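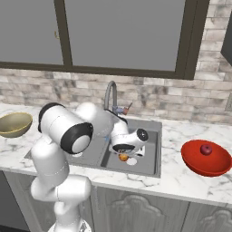 The arm over the right-hand basin, in the simulator. One small orange fruit to pick up.

I work in the produce prep kitchen at Stadar's site in Rosondale. We wash, sort and bowl fruit for office canteens and a couple of hospitals. In November the company signed up with Etska to put arms at two of the sinks, and since then part of my shift has been spent at a desk upstairs, looking at a kitchen that doesn't exist.

The way it works is that every task gets run in simulation first. Fruit in the sink, arm over it, and the program tries to take hold of the fruit. I watch the runs and mark them good or bad. Last month I got through 1,992 of them. A bad one might be a grip I know would bruise the skin, or a move that comes in too low over the divider. The software has its own score, but it will pass a squeezed mandarin without complaint.

The simulated kitchen is nicer than ours. It has a marble counter and a window over the sink. We have steel benches and a wall. I asked if that mattered and was told they use many different kitchens so the arm doesn't get used to one.

Downstairs, things have changed less than people feared and more than the managers said they would. There were no layoffs. Two people on the early shift moved to packing, and one of them likes it and the other does not. The sink job used to be where you stood and talked, with four of us in a row from 5 a.m. Now it is two of us and a lot of checking. My hands are in better shape than they have been for years. I also know less about what is going on in everyone's lives.

Pay is the part still open. Reviewing runs is not in any of our job descriptions, so we get the kitchen rate for it. The people who do similar work at Dijkstra get an extra $181 a month, or so I hear. We have asked for the same and are waiting.

Apples went well from the start. Small citrus is slower. The last batch I reviewed had 209 runs and I marked 102 of them bad, mostly for grips too near the stem end. Those went back to Etska with my notes. The next batch is pears, and I have asked for someone from the early shift to sit in on it with me.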